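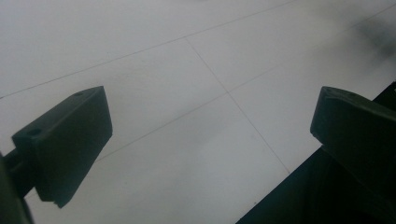

How often should you check a hand-held gripper before recording with it? At the start of every session, and again after any knock or drop, however small it seemed.

I've been meaning to write our house rules down for ages, and Verna Marchetti has finally talked me into it (thank you, Verna!), so bear with me, it may ramble a bit.

Rule one is dull but I'm very fond of it. Open and close both grippers fully, slowly, and listen. If something clicks that didn't click yesterday, you stop and you tell someone.

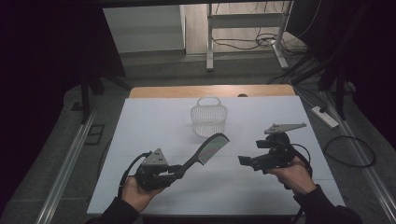 Rule two is about cables, and I will go on about cables until I retire. Leave enough slack for your whole reach, then try that reach once before you press record. Tyson Fraser does a sort of slow swimming stroke and I've come to think everyone should.

Rule three: take a proper break after every 50 takes. Tired wrists make jerky recordings, and I'd much sooner have fewer good ones.

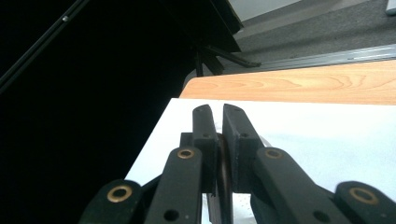
Now, labelling. Write the note for a take before starting the next one, even if it's only "slipped, tried again". We went back through 1,930 old takes at Etley in November and the ones with no note were a misery, I can tell you.

And please keep the failed ones! Mark them as failed and leave them in.
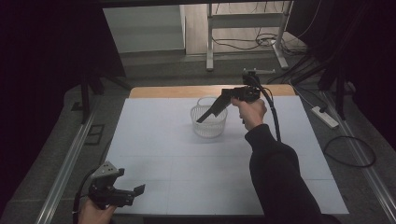 Last one for tonight, as my tea's going cold. Anybody can call a halt, new starters included, and whoever calls it doesn't have to give a reason on the spot. Amrit Lachance wants that moved up to rule one and I'm coming round to the idea.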